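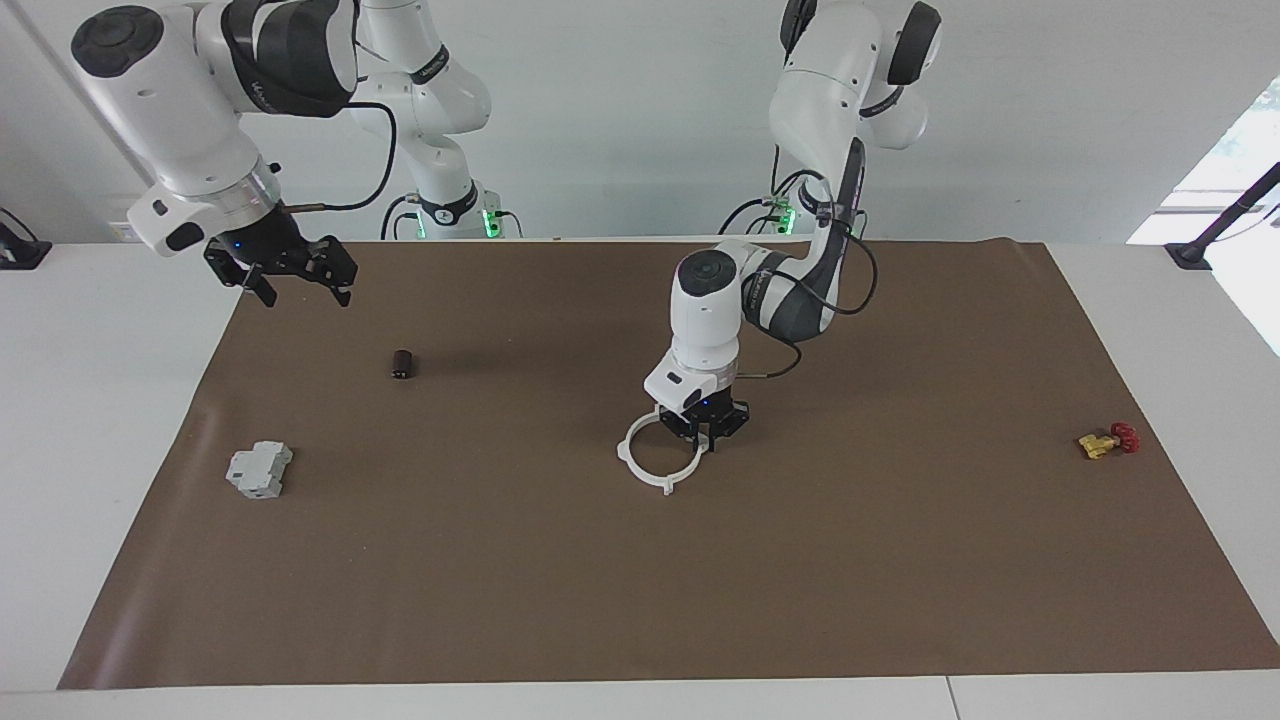

2019-05-20
Population estimates, small towns sheet

Carried on with the household counts for Clesau. The council's figure for occupied dwellings is 1,484, and the one I built up from water connections in March comes out lower. Amerley Essien went through the connection list and found that the flats over the shops on the main street share one meter per building. I had each of those down as a single household. Corrected in the sheet, old column kept and greyed out.

Still not happy with the edge of town. The boundary moved when the new estate was added, and the older series uses the old line. If we compare the two as they stand, Clesau looks as if it has grown by almost 4,000 people, and a good part of that is farms and the estate being drawn in. Redid it on the new line for both years. Growth is smaller but still well ahead of Bonsu.

Bonsu: school rolls down again, rents flat. Household size is the problem here. We are using one average for the whole town, and the streets near the station are mostly single people. Amerley wants to split it by ward. There are 13 wards, and 3 of them have too few returns to give a figure I would put in a table. Suggest joining those to their neighbours and saying so in a note underneath.

Zurnent not started. The file they sent has commuters mixed in with residents and no column to tell them apart. Wrote to ask for the split.

Map colours: the darkest shade prints almost black on the office printer and the ward names vanish. Went one step lighter. Check again on the big version.

To do
- rerun Clesau totals with the shop flats in
- ward split for Bonsu, then send to Amerley
- chase Zurnent
- find out which year the bus survey used for its town boundary

Left the sheet open at the Bonsu tab. Don't sort it by name, the formulas on the right still point to row numbers.

Contact | © Devuvex | Back to top

This site uses cookies to remember your settings. Accept | Manage cookies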